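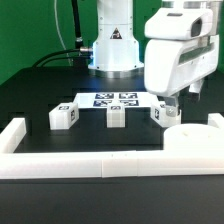 Home & Workshop Robots | Newsletter

7 min read

Can it put the dishes away yet?

I get this question more than any other, usually from someone standing in front of a full dishwasher. My answer this month is "no, but I got goosebumps on Tuesday," and I'd like to explain the goosebumps.

I spent an afternoon at Cendmont, where Bronisława Pawlak and her group are working on tidying. Plain old tidying - picking up small things that have ended up where they shouldn't be and putting them where they should. Their project is called Plollis, and the practice task right now is about as humble as it gets: white plastic cubes on a black table, with a low white wall to keep everything in bounds. The arm comes down over a cube, closes two fingers, lifts, and sets it somewhere else. Then it does it again. I watched for most of an hour and I would happily have stayed for another!

If you've ever tidied up after a toddler you have done this job ten thousand times without a thought. For a machine, every piece of it is a separate headache. Where is the cube? Which way is it turned? Can the fingers get down beside it without bumping its neighbor? A cube sitting square to the arm is easy. A cube twisted a little, close to the wall, with another cube next to it, is a real puzzle, and that was the one I kept asking to see.

The cubes carry little printed tags, the blocky black-and-white kind, and there's a sheet of bigger ones on the table by the foot of the arm. A camera reads the tags and works out where things are and how they're turned. I asked Bronisława if that was cheating. She laughed and said of course it was, and that she'd keep cheating for as long as it helped her find out which half of the problem was broken. When the arm misses a tagged cube, she knows to look at the grasp first and worry about the seeing later. Your coffee mugs don't have tags on them, so the tags will have to go eventually. She's hoping to start peeling them off in June.

On the day I visited, the arm was given 19 cube moves in a row and got 15 of them. I wrote down the four misses because I find misses much more interesting. Three were cubes resting right against the wall, where one finger has nowhere to go. The last was a cube the arm picked up perfectly well and then let go of a hair too high, so that it landed on an edge and tipped over. I do that with sugar cubes, so I felt some kinship.

What got me was one of the wall cubes. On a second try, after a change to the program that took about 3 minutes, the arm came in from a different angle, nudged the cube out with the side of a finger and then picked it up. A person does that nudge without noticing. You do it with a coin on a counter, or a battery in the bottom of a drawer. Seeing a machine do it, a bit clumsily, on a plain tabletop - I made a noise out loud and had to apologize to the room.

So what does this mean for chores?

Shop floors first, I think, and sooner than most people expect. At Górecki, a small maker of cabinet hardware, I saw an arm moving hinge parts from a tray to a fixture, same part, same tray, all shift long. It's good at it. The parts arrive in the same spot every time, and the people there have arranged the whole bench around that fact. Ask the same arm to sort a mixed bin of leftovers at the end of the day and it's back to being a beginner. The bin is the chore everyone there would love to hand over, naturally.

Homes are mixed bins all the way down. Laundry is soft and changes shape as soon as you touch it. Dishes are slippery, stacked, and different in every house. Toys are under things. I'd put clearing hard, dry, fist-sized objects off a flat surface as the first household job I'd trust to an arm, and I'd still want to be in the room. Folding a fitted sheet I'm leaving for my grandchildren.

A few of you wrote in after the last issue asking about Grirkodora, the kitchen arm that's been shown wiping counters. I haven't seen it in person yet and I don't want to judge it from a clip. I've asked for a visit. If I get one I'm bringing my own crumbs, and possibly jam.

In the meantime, try this at your own table. Put three or four small blocks down in a row, close together. Pick them up using only your thumb and one finger, wrist pointing straight down, with one eye shut. Then push one up against a cereal box and go again. It took me four goes to get that last one cleanly, and I've had these hands for years.

Bronisława has said I can come back once the tags come off. I'll bring a list of your questions, so keep sending them - the odd ones especially. Last issue's question about socks made it onto her whiteboard.

Contact us | Manage your subscription | © 2022 | Back to top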